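Warnirari stabilization rule

The Warnirari stabilization rule is a fiscal policy rule that ties the growth of public spending to a moving average of past revenue. It was proposed by the economist Rigoberto Olvera for small economies that depend on commodity exports.

Under the rule, revenue above the average is paid into a reserve fund. Withdrawals are allowed when output falls 2 percent or more below trend. 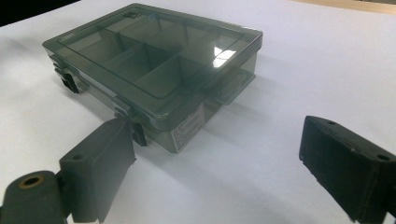
Limitations

The rule responds slowly to lasting changes in export prices. In simulations on the Vávra model, run over 100 quarters, spending was less volatile but public debt took longer to settle after a permanent shock.

This site uses cookies. By continuing to browse, you accept our cookie policy.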